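Chip bag

The chip bag is the soft, pillow-shaped pouch that potato chips and a lot of other snacks are sold in. I write most of the snack packaging pages on this site, and this one gets more mail than the rest put together, so I've tidied it up a little (last big revision 2019-04-16).

Names

In the United States it's a chip bag. In Britain the thing inside is a crisp, so there it's a crisp packet. People in the trade call it a pillow bag or pillow pack, after the shape it takes once it's full of gas and sealed at both ends. I use all of these and get told off for all of them!

Construction

Pick one up and it feels like one sheet, but most chip bags are several thin layers stuck together. There's usually a printed plastic outside, a very thin metal coating in the middle and a plastic inside that melts to itself when it's pressed hot. The machine wraps the film around a tube, seals it down the back, closes the bottom, drops the chips in and closes the top. That back seam is the fin you can run your thumb along.

The outside finish is where the brands have their fun. Shiny used to be the rule, and then the matte bags came along (I like them, they don't squeak as much) in quieter colors with a lot of blank space.

The front

A front panel tends to carry the product word in big letters, the flavor, a picture of the chips and the net weight. The flavor often gets its own little label in a second color, so you can grab the right one off a crowded shelf. I keep a spreadsheet of fronts, 397 of them at the moment, and the black pepper ones love brown, gray and olive. 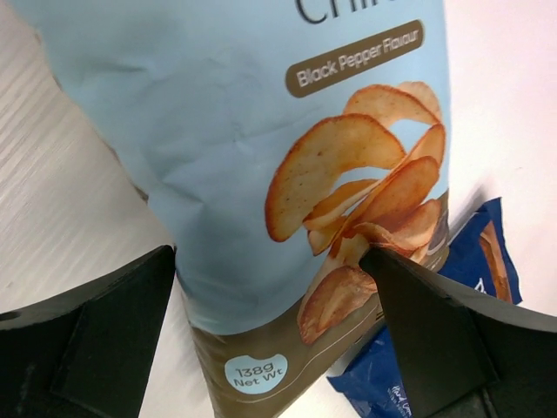

Why is there so much air in a chip bag?
The gas is mostly nitrogen, put in on purpose. It keeps the oil in the chips from going stale and it cushions them on the truck. Chips also settle on the trip, which makes the space at the top look bigger than it did at the factory.

The back

I'm a back-of-the-bag person, I'll admit it. You get the ingredients, storage advice, the maker's address and phone number, the shelf life and the barcode, usually in the smallest type the designer could get away with. On a Chinese label, look for 保质期, the shelf life, and 贮存条件, the storage conditions. Some makers squeeze in a second picture too, so a pepper flavor might show a heap of something small, round and dark.

Barcodes have a hard time on a soft bag. The film wrinkles, the bars bend, and the cashier ends up pulling it flat with both hands.
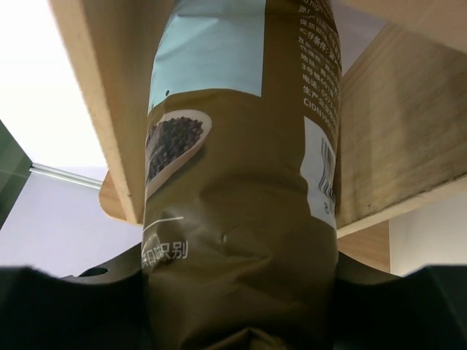
Štefánia Oravec wrote in to say that I should tell people to flatten the bag from the middle outward before scanning, and that the bars read best when they run across the curve like the rungs of a ladder. She also wants it known that folding the top down 2 times and clipping it beats any twist or rubber band. I've tried it since March and I'm with her on the clip.

Disposal

Layered film is hard to recycle, and most curbside programs won't take it. Check with your own town. A few stores have drop-off bins for soft plastics, but read the sign first, because plenty of them leave out anything with a metal coating.

See also: Pillow pack; Heat seal; Potato chip; Barcode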